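Section 4. Setting Up the Drustier Medication Dispenser

Read this section in full before loading any medication. It applies to the Drustier dispenser used alone or with the Trista bedside alarm. Persons setting up the dispenser for someone else should have a current list of that person's prescriptions at hand.

4.1 Choosing a location

Place the dispenser on a firm, level surface in a room the user enters several times a day.

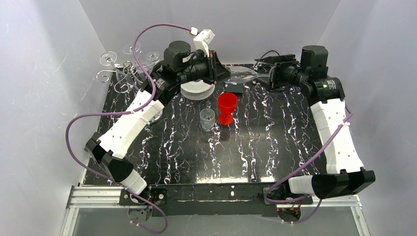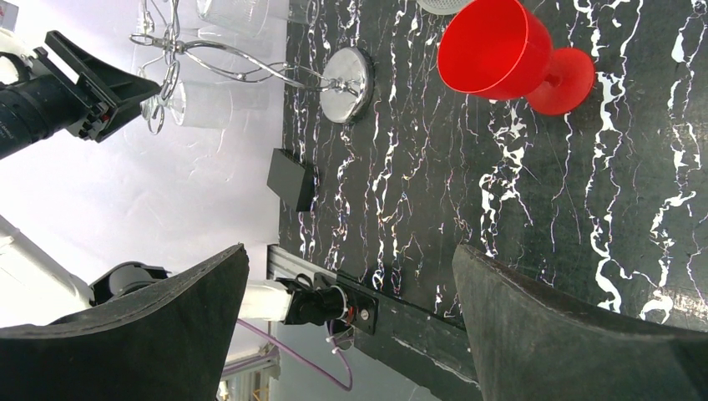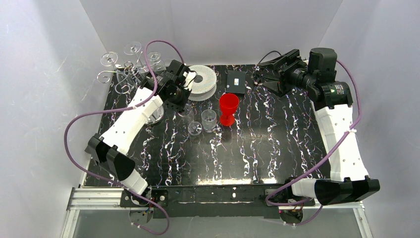

Allow at least 300 millimeters of clear space above the lid so that it can be opened fully. Keep the dispenser away from sinks, stoves, and direct sunlight. Bathrooms are not suitable locations.

CAUTION: Do not place the dispenser where it can be reached by children or pets. The lid lock is intended to discourage access and is not a child-resistant closure.

4.2 Connecting power

1. Open the battery door on the underside and insert the 2 backup batteries supplied.
2. Close the door until it clicks.
3. Plug the power adapter into the rear socket, then into a wall outlet.
4. Wait for the display to show SET TIME.

Note: The backup batteries keep the clock and alarms running during a power outage. They do not turn the tray. If the outage continues past a scheduled dose, unlock the lid and remove the dose by hand.

4.3 Setting the clock

1. Press and hold CLOCK until the hour flashes.
2. Use the arrow keys to select the hour, then press CLOCK.
3. Repeat for the minutes.
4. Check that AM or PM is shown correctly.

The clock does not adjust for daylight saving time unless the dispenser is linked to a Merkora account.

4.4 Entering dose times

1. Press SCHEDULE. The display shows DOSE 1.
2. Select the time of the first dose and press OK.
3. Continue until all dose times have been entered.
4. Press SCHEDULE again to save.

Some medications, including many taken for diabetes or HIV, must be taken at a consistent time or with food. Follow the directions on the prescription label. If the label and the schedule differ, the label must be followed and the schedule corrected.

4.5 Loading the tray

1. Wash and dry your hands.
2. Unlock the lid with either of the 2 keys and lift out the tray.
3. Fill the compartments in order, beginning with the one marked START.
4. Check each compartment against the prescription list.
5. Replace the tray with START facing the arrow, close the lid, and lock it.

CAUTION: Do not load liquids, chewable gels, refrigerated medication, or tablets that must stay in their original container. Ask a pharmacist if you are unsure. Users of the Patwary refill service may use the telephone number printed on the refill label.

4.6 Dose log

The dispenser stores 600 events, including doses taken, doses missed, and lid openings. When the log is full, the oldest entries are overwritten. To keep a longer record, link the dispenser to a Merkora account as described in Section 5.

The log records that a dose was removed from the dispenser. It does not confirm that the dose was taken.

4.7 Testing the alarm

1. Press and hold TEST until the alarm sounds.
2. Adjust the volume with the arrow keys.
3. Press OK to stop the alarm and save the setting.

If a Trista bedside alarm is in use, repeat the test with the bedroom door closed.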